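Clillska Teaching by Demonstration Project: Progress Report to the Rimdale Fund
Reporting period ending July

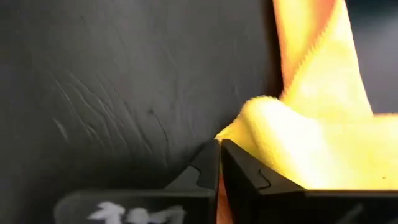
Wrist camera view during cloth work: fingertips at a corner of the yellow cloth, on the dark leather-like surface.

Summary

We are very pleased with where the project stands. When we last reported, we had a working remote control station, a short list of household tasks and a lot of opinions about how people should be taught to drive the arm. We now have 3311 recorded demonstrations that passed review, 14 people trained to give them, and a first set of trained policies that do something useful with cloth. Cloth was the part of the proposal your reviewers worried about most, so most of this report is on that.

The block-sorting and drawer tasks are finished as far as data goes and are covered briefly near the end.

What we set out to do this period

The plan had four items: move the cloth tasks from hand guiding to remote control, reach 2000 accepted cloth demonstrations, train a first policy on them, and write the operator guide. The first three are done. The guide exists as a long draft that our operators use every day, but it needs an editor before we would hand it to another lab.

Hand guiding and remote control

We started the cloth work by hand guiding, where the teacher holds the arm and moves it through the task. It is a lovely way to begin. New people get it at once, and you can feel when the fingers touch down. The trouble came when we looked at the recordings. The teacher's hands and sleeves kept getting into the side camera view, and with cloth they also cast shadows over exactly the edge the robot needed to find. We could clean up some of it, but a lot of early material had to be set aside.

With remote control, the teacher sits at the Mesitz station (our name for the desk with the leader arm and two monitors) and moves a small copy of the arm while the real one follows. The person is out of the picture altogether. We kept hand guiding for one thing, the first ten minutes of training a new operator, because it gives them a sense of how hard the arm presses. After that they move to the desk and stay there.

One surprise was how much our operators came to rely on the wrist view. We had expected them to watch the side camera and glance at the wrist view now and then. For the corner pick it went the other way around. From the side, the fingertips and the cloth blur together in the last bit of the approach. From the wrist you get the two fingertips, the corner and the surface right next to it, and that is all the information you want at that moment. Several operators now cover the side monitor with a sheet of paper until the corner is up.

The corner pick

Nearly every cloth task we care about begins the same way: find a corner, close the fingers on it, lift without dragging the rest. Folding, wiping, hanging over a rail and laying flat all fail if this fails. So we split it out and taught it as a task of its own, which was not in the proposal but has paid for itself many times over.

Our operators worked out a manner of doing it that we have now written down:

Come in low, with the fingers nearly closed. Opening wide feels safer but scoops up a second layer.
Aim for the point of the corner and stop there. Going deeper gives a firmer hold and a worse fold later.
Close, then wait for a slow count of one before lifting.
If the corner slips, back off and start the approach again. Do not chase it across the surface.

The pause was an operator's idea, and it made a real difference in training. Without it, closing and lifting ran together in the recordings, and the first policy learned to lift while the fingers were still closing. With the pause in place, the next policy showed two clean steps. We were thrilled, and a little embarrassed that we had not thought of it ourselves.

Retries are worth a mention too. At first we threw away any demonstration with a slip in it. Then we noticed that the policy had no idea what to do after a miss, and would carry on folding thin air with great confidence. We now keep recordings in which the operator misses, backs off and gets the corner on a later attempt. There are 386 of these in the accepted set, and we would like many more.

Surfaces and light

The early recordings were all made on a pale tabletop. We have since added darker and softer surfaces, including the leather-like one in the picture, with its creases. Creases are useful to have in the data. A policy trained only on plain tabletops tended to treat any pale line as a possible cloth edge, and it would stop above a wrinkle and try to pinch it. Adding creased surfaces has cut this down a great deal, though we still see it under low light.

Bright cloth is the other half of the problem. A yellow cloth under our lamps can wash out to nearly white along the top of a fold, and the detail goes with it. We thought about fixing the exposure for every session and decided against it. Homes have bad light, and we want the robot to have seen some. What we did change was the lamp nearest the desk, which was giving a flicker in the recordings that came from our wiring and had nothing to do with homes.

Review of recordings

Each demonstration is watched by a second operator before it goes into the set. They mark it accept, accept with retry, or reject, and write a line on why. This is slow, and we had planned to automate it by now. We are glad we did not. Operators learn a huge amount from watching each other, and new people improve fastest in the weeks when they review as much as they drive. We would like to keep human review through the next period and use a simple automatic check only for the dull faults, such as a dropped camera or a recording that starts late.

Other tasks

Block sorting runs well from the demonstrations gathered last period, and we have added nothing to it. The drawer task works with the two handles it was taught on and poorly with others, so we are borrowing a wider range of handles from the Farías workshop, which has been generous with its scrap bins. Towel hanging has begun, with too few recordings to say anything yet.

Problems and delays

The leader arm's second joint wore loose in the middle of the period and we lost several days to it. Recordings from just before the repair have a wobble on the approach. We left them out of the count above and may be able to smooth some of them.

Operator hours were tight in the spring. Driving the arm takes more attention than we had budgeted for, and we now limit a session to forty minutes with a proper break after it. The quality of the late-session recordings went up right away. The cost is fewer recordings per shift, and the schedule in the next section allows for that.

Next period

We will gather more corner picks that include a miss and a recovery, on at least three more surfaces, and join the corner pick to a full fold as one continuous task. We also plan to let one trained policy drive while an operator watches from the desk and takes over the moment it goes wrong. We have tried this on block sorting and it gives wonderful material, all of it from exactly the spots where the robot needs help.

The operator guide will be finished and sent to you with the next report. If anyone from Rimdale would like to come and spend an hour at the desk before then, please do. Mornings are best, from nine o'clock, before the sun reaches the workbench.

Budget

Spending is in line with the plan apart from the leader arm repair, which we covered from the equipment line. We are not asking for any change to the award. We do ask for permission to move the unspent travel money to operator hours, and a separate request with the figures is attached.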